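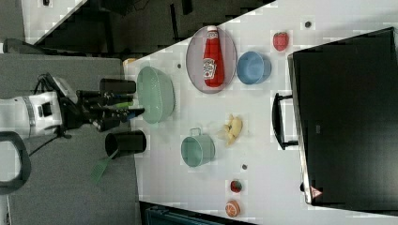
Review: Rollham Workforce Planner, Spring Edition

Tue 22 January

6 min read

Print | E-mail

Employers that hire by the hour have long relied on spreadsheets to decide how many people they need and what they can afford to pay them. The Rollham Workforce Planner is a subscription tool intended to replace those spreadsheets. It combines a staffing forecast, a wage comparison and a simple budget in one program, and it is aimed at businesses too small to employ a labor analyst of their own.

This office tested the Planner over a full hiring cycle that began in June. Three member firms took part: a regional bakery supplier, a hotel operator and a parts distributor. Each used the tool alongside its existing method, and each was asked to record where the two disagreed.

Setup and data entry

Setup requires a payroll export, a list of job titles and at least one year of hours worked. The two larger firms completed the process in a single afternoon. The bakery supplier, whose records were kept under two different sets of job titles, needed most of a week. The Planner does not merge duplicate titles automatically, and the instructions on this point are thin. Firms with untidy records should correct them before importing. Changes made afterward must be entered one employee at a time.

Imports from Seidel payroll files went through without errors. Files from other systems had to be saved in a plain format first.

Forecasting

The staffing forecast is the strongest part of the product. It projects the number of openings a firm is likely to have over the next 90 days, based on past departures, seasonal demand and planned leave. For the hotel operator, the projection for housekeeping was close to the actual figure in every month of the test. Results for kitchen positions were weaker. The hotel raised kitchen pay partway through the period, and the forecast continued to assume the old rate of departures until the next monthly update.

The distributor, with 340 employees on its books, found the forecast most useful at the department level. Company-wide totals tended to hide shortages in the warehouse behind a surplus in the office. The Planner can display both views, but it opens on the company-wide total, and the setting returns to that view each time the program is restarted.

Wage comparison

The wage comparison draws on job postings and on pay data supplied by subscribers. It shows the going rate for a position within a chosen distance and marks where the firm's own offer falls. Coverage is good for warehouse, driving and front desk work. It is poor for skilled trades. The bakery supplier received no usable comparison for refrigeration technicians and was shown a general maintenance rate in its place, with only a small footnote to indicate the substitution.

Users should also bear in mind that posted wages and paid wages are different things. In a tight market, employers may add signing bonuses or guaranteed hours that never appear in the hourly figure. The Planner has a field for such extras -- it is optional, and most subscribers appear to leave it blank.

Cost and alternatives

The subscription costs $95 a month for a single location. Additional locations are billed separately, and the contract runs for a minimum of 6 months. There is no charge for support by telephone during business hours. Calls placed during the test were answered promptly, although questions about the wage data were referred to a second desk and took several days to resolve.

Two competing products were considered for comparison. Jorkau offers a less expensive program with a similar budget screen but no forecast. Trullby sells a more complete package that includes shift scheduling and applicant tracking; it is priced for larger employers and requires a paid training session before use. A firm that already schedules its staff with Trullby would gain little by adding the Planner.

Assessment

The Rollham Workforce Planner is recommended, with reservations, for employers that hire steadily through the year and keep orderly payroll records. The forecast alone may justify the cost for businesses with high turnover. The wage comparison should be treated as a starting point and checked against local offers before any pay decision is made. Firms that hire only once or twice a year are unlikely to recover the subscription price.

Two of the three participating firms have renewed. The bakery supplier has returned to its spreadsheet and will review the matter when its job titles have been consolidated.

Print | E-mail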